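4월 7일

오늘은 실험은 거의 못 하고 하루 종일 유리랑 받침대만 만졌다. 그래도 적어 둘 게 꽤 많아서 길게 쓴다. 나중에 읽을 Märta랑 Cledwyn, 미안하지만 끝까지 읽어 줘요!

먼저 검은 천 얘기. 작업대에 천을 깔자고 한 건 Yolanda였는데 처음엔 나도 시큰둥했다. 흰 상판 위에서 흰 가루를 다루면 흘려도 안 보인다는 게 Yolanda의 주장이었고, 써 보니까 맞는 말이었다. 소금 몇 알만 떨어져도 바로 눈에 띈다. 대신 먼지도 다 보인다. 아침에 깔아 놓고 점심 먹고 오면 벌써 보풀이 올라와 있어서 테이프로 한 번씩 훑어 줘야 한다. 털이 안 날리는 천이 따로 있다는데 Hiria 카탈로그에는 폭이 좁은 것밖에 없었다. 두 장 이어 붙이면 이음매에 플라스크가 걸려서 싫고... 일단 지금 천으로 간다. 다림질은 뒷면에서, 약한 온도로. 지난번에 앞면을 다렸다가 번들번들한 자국이 남았다 (범인은 나).

오전에는 코르크 링을 골랐다. 서랍에 크기가 제각각인 링이 한 무더기 있는데 표시가 하나도 없어서 둥근바닥 플라스크를 들고 하나씩 앉혀 보는 수밖에 없었다. 너무 큰 링에 앉히면 플라스크 배가 푹 꺼져서 바닥에 닿고, 너무 작으면 위에 얹힌 꼴이 돼서 살짝만 건드려도 갸우뚱한다. 손가락으로 목을 톡 밀어 보고 제자리로 돌아오면 합격. 이 기준으로 작은 플라스크용 링을 추려서 따로 봉투에 넣었다. 봉투에 "작은 것, 톡 검사 통과"라고 써 놨으니 제발 다시 섞지 말아 주세요. 갈라진 링은 버렸다. 코르크 부스러기가 천에 떨어지면 정말 지저분하다. 안쪽이 까맣게 탄 링도 하나 나왔는데 누가 뜨거운 걸 올렸는지는 묻지 않겠다.

아크릴 시험관 랙은 Puvport에서 온 것. 투명해서 예쁘긴 한데 검은 천 위에 두면 조명 때문에 모서리마다 반짝거린다. 지문도 엄청 잘 보인다! 에탄올로 닦으려다가 Berwyn한테 한 소리 들었다. 아크릴에 에탄올을 자꾸 쓰면 잔금이 간다고. 중성세제 한 방울 푼 미지근한 물, 부드러운 천, 그다음 증류수로 헹구고 그냥 세워서 말리기. 키친타월은 금지다. 그걸로 문질렀다가 잔흠집이 난 판이 하나 있는데, 그건 연습용으로 돌리기로 했다. 기둥과 판이 만나는 자리에 물이 고여서 잘 안 마르니까 중간에 한 번 뒤집어 줄 것.

가루 다루는 쪽은 아직 고민이 많다. 오늘 쓴 건 그냥 소금을 곱게 간 것인데, 체를 300마이크로미터짜리로 바꾸니까 확실히 덜 뭉친다. 문제는 깔때기다. 줄기가 조금만 축축해도 안쪽에 가루가 달라붙고, 톡톡 치면 덩어리째 떨어진다. 씻은 다음 건조대에 거꾸로 꽂아 두는 걸로는 부족한 것 같다. 오븐에서 말린 뒤에 완전히 식혀서 쓰니까 훨씬 나았다. 식히는 걸 참지 못하고 바로 썼을 때는 오히려 결과가 들쭉날쭉했는데, 왜 그런지는 잘 모르겠다. Cledwyn은 정전기 아니냐고 한다. 습도계를 보니 51%였고, 그 정도면 그렇게 건조한 것도 아닌데? 습도를 바꿔 가면서 다시 해 봐야 알 것 같다. 기록지에 습도 칸을 새로 만들었으니 빠뜨리지 말고 적읍시다.

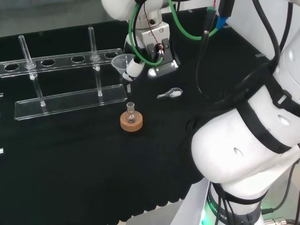
스쿱은 짧은 손잡이 쪽이 나한테는 더 편하다. 긴 약숟가락은 끝이 흔들려서 깔때기 입구에 자꾸 부딪치고, 부딪칠 때마다 가루가 튄다. 다만 짧은 건 내려놓을 때가 문제다. 천 위에 그냥 놓으면 숟가락 머리가 기울어서 남은 가루가 흐를 때가 있다. Angharad가 작은 시계접시를 받침으로 쓰자고 했는데 괜찮은 생각 같다. 내일 써 보기로. 접시는 Halside 상자 맨 아래에 있다고 들었는데 나는 아직 못 찾았다. 아시는 분은 이 밑에 적어 주세요.

물건 두는 자리도 좀 정했다. 랙은 왼쪽, 플라스크는 가운데, 스쿱은 오른쪽. 처음엔 반대로 뒀는데 오른손으로 가루를 뜨고 나서 랙 위로 팔이 넘어가는 게 영 불안했다. 이렇게 두니까 왼쪽까지 손이 갈 일이 별로 없다. 왼손잡이인 Märta는 당연히 싫어할 텐데, 자기 차례에는 통째로 뒤집어 써도 된다. 끝나고 원래대로만 해 주면 된다. 천에 초크로 자리를 그려 볼까 하다가 그만뒀다. 초크 가루가 소금이랑 구별이 안 될 게 뻔하다.

깔때기는 하나 더 주문해야 한다. 입구 지름 56밀리미터짜리로, 지금 쓰는 규격 그대로. Wynne 쪽 물건이 줄기 끝을 비스듬하게 잘라 놔서 가루가 덜 맺힌다고 Yolanda가 추천했는데, 배송이 느리다는 게 걸린다. 깨질 걸 생각하면 두 개 사는 게 맞나? Berwyn한테 예산 물어보기.

할 일
- 천 보풀 제거용 테이프 새로 꺼내기 (지금 것은 거의 다 씀)
- 코르크 링 봉투 나머지 크기도 만들기
- 시계접시 찾기!!
- 깔때기 건조 후 식히는 시간 재서 기록지에 적기
- 연습용 랙에 표시 붙이기. 테이프는 자국이 남으니까 끈으로 묶는 꼬리표로
- 저울 옆 소금통 뚜껑이 헐거움. Cledwyn이 다른 통으로 옮겨 주기로 함

아, 그리고 개수대 왼쪽에 담가 둔 비커는 내 것이다. 내일 아침에 씻을 테니 그냥 두세요.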